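4. Clearing and Setting Up the Work Table

Read this section before you unpack the Clullance sorting trays. Most of the complaints we get about the trays are complaints about the table they were put on.

4.1 Clear the table

1. Take everything off. "Everything" includes the mug.

2. Wipe the top with a damp cloth and let it dry. Polish is not required and makes the trays wander.

3. Press down on each corner in turn. If the table rocks, fix the leg now. Folded cardboard is a time-honored repair and we cannot stop you.

Note: The table must carry up to 84 pounds once all the trays are full. A card table will carry them too, for a while.

4.2 Lay out the trays

1. Put the deep tray at the back and the two shallow ones in front, with the label slots facing you.

2. Slide the Antal divider into the deep tray until it clicks. It clicks once. If it clicks twice, take it out and look for the piece that came off.

3. Leave a hand's width between the trays. Fingers need somewhere to go.

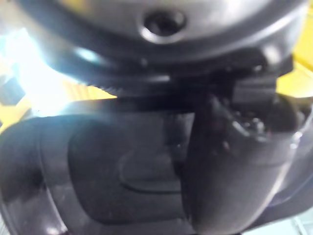
4. Fill the shallow trays first. Small parts go on the left, and parts you can't identify go on the right, where they will stay for years.

Caution: Do not lift a full tray by its front lip. The lip is there to hold the label.

4.3 Labels

The Forero label pack holds 300 blanks. Write the label before you fill the tray – "misc." is allowed on one label only. Benedetta Longo, who wrote the first edition of this guide, allowed none, and her trays were very tidy and hard to borrow from.

Replacement dividers are listed in Section 9.

Section revised 8 Aug 2023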